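Cables behind a corner desk, what do you all do with them?

Stetandale Home Forum > Desks and Home Office

skuchark
15 November 2024
Spare room, black glossy desk pushed into the corner by the window. I rent, so no drilling. I want the cables off the floor before my parents visit in December. I have 200 dollars to spend but would like to spend a lot less.

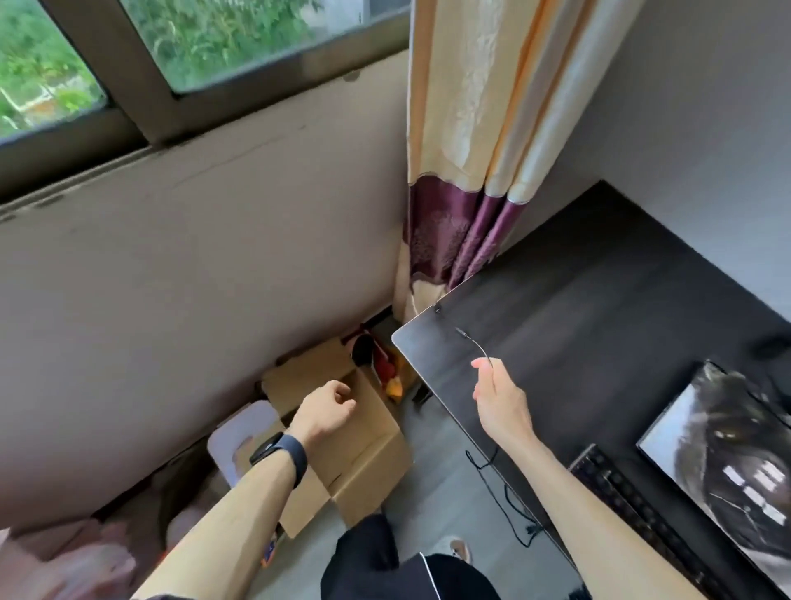
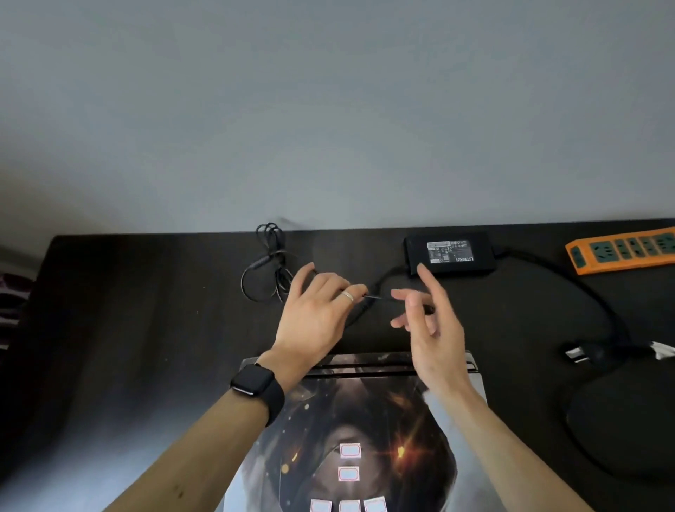
My main problem is deciding what stays on the desk and what goes under it. The LITEON adapter is the bulky part, and with the power cord on one end and the thin lead on the other it takes up a lot of the back edge. The orange power strip is the other thing I don't want to look at. Stick-on tray, box on the floor, something else?
Solomiia Kravchuk

prurnell_pete
Stick-on tray under the back edge. I've had a Diltau one for two years with a strip and two bricks in it. Clean the underside with rubbing alcohol first and leave it a day before you load it.

Naylor88
I wouldn't put a power strip in a stick-on tray. Mine let go overnight and took the monitor cable with it. Get the kind that clamps to the desktop. No holes either.

prurnell_pete
Did you wait the full day?

Naylor88
Yes. It held for five months and then it didn't. Summer, room gets hot.

vilho_j
Before buying anything, coil the spare length and put a velcro tie on it. The black cable in the first picture has a lot of slack hanging below the desk. Shorten that and you may not need a tray for it at all. Don't coil the power cords tight, loose loops only.
Vilho Juntunen

skuchark
Velcro I already have. Is a clamp going to mark the top? It scratches if you look at it.

Naylor88
Mine has rubber pads. Put a bit of felt under them if you're worried.

dot_in_diltau
I'd leave the adapter on top. They get warm and mine lives at the back against the wall where air gets to it. Strip goes underneath, brick stays up. Also label both ends of everything. Masking tape and a pen is fine.

prurnell_pete
A mesh tray has plenty of air.

dot_in_diltau
Mesh, sure. A closed box with a lid, no.

vilho_j
Agree on no closed box. Also check how far the curtain comes down. Yours ends near the desk corner, so I'd keep the strip toward the other end, away from the fabric.

skuchark
Hadn't thought about the curtain. OK, going with a clamp-on mesh tray for the strip, adapter stays at the back for now, velcro on the rest. Does anybody know if the clamps fit a top with a rounded corner or do they need a straight edge?

Naylor88
Straight edge. Keep it a few inches in from the curve.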